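Start > Kitchen > Cutlery and Sorting > Fiso Colour-Handle Forks

Shop Spares Guides Stockists Basket

Fiso Colour-Handle Forks and Sorting Containers

We've wanted proper colour in the cutlery range for ages, and the Fiso forks are the ones that finally got everybody in the Dimville shop reaching for them at lunch. They're ordinary table forks with coloured handles, sold loose, so you can pick all one colour or a complete jumble. The idea started with shared kitchens, where everyone wants their own fork back, but we've since sold them to families, a canoe club and a very cheerful village hall. 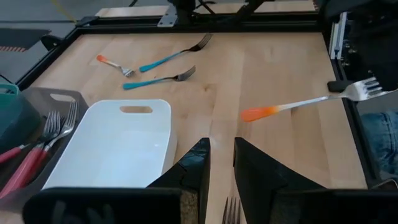
Words: Âu, Dimville shop

Orange and teal are the two colours people ask for first. The orange one comes two ways: the full-length fork for grown-up hands, and a short one with a handle that fades from orange to white. The short fork is lovely for children, and also (my own discovery) for getting olives out of a jar. Put a couple of the teals beside it on a pale wooden table and the whole thing looks like summer. The metal part is silver on all of them, so they sit happily next to whatever plain cutlery you already have.

Colours in stock: orange, orange fade (short), teal, light blue, red.

Forks are sold singly or in a mixed bag of 30. We fill the mixed bag by hand from whatever is on the shelf. If you'd like more of one colour, put a note in the order box and we'll do our best. Red ran out in June and is back now!

Sorting them

A pile of coloured forks is good fun for the first day, and then you want somewhere to put them. We stock the Sosura containers for this, and they can be bought in any combination:

White bin, rounded corners, with a handle cutout near the rim. Code 104.
Grey utensil caddy, with a handle slot near the top. Code 393.
Teal container, lighter inside. Code 19.
White tray, for forks lying down.

The caddy is my favourite for a worktop, with handles up so you can see the colours at a glance. The tray is better if you're laying a table for a crowd and want to grab a handful. At home I use the bin for the trip from the drawer to the garden table and back again, and it's had a hard life without complaining.

Some customers go by colour, one container each, and some go by size. I tried sorting by person for a while, which worked beautifully until visitors came. A clear container is handy too if you have one in the cupboard already; the red handles show up very nicely in it.

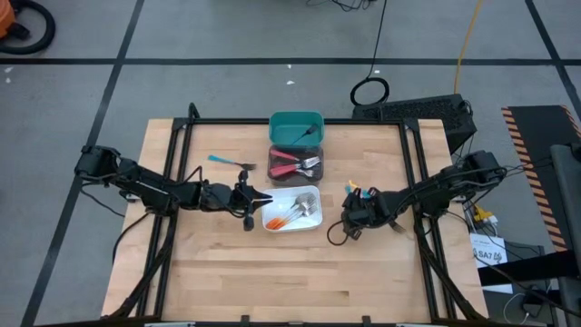 Orange-handled forks in the white tray, with red in the container behind.

Looking after them

Wash in warm soapy water and dry before putting away. Please don't leave them soaking overnight, and keep the handles well clear of the hob. Scouring pads will dull the colour, so a soft cloth or an ordinary washing-up brush is best. The containers wash the same way. If you stand the caddy upside down to drain, it's ready again by breakfast.

Ordering

Single forks go by letter post. Mixed bags and containers go as a parcel, and we pack the forks inside the bin if you buy both, to save on cardboard. You can collect from the Dimville shop as well, where there's an open box of every colour to try in the hand. Do have a rummage!

Stock and colours last checked Aug 13, 2024.

Contact us | Delivery and returns | © Fiso, Dimville | Back to top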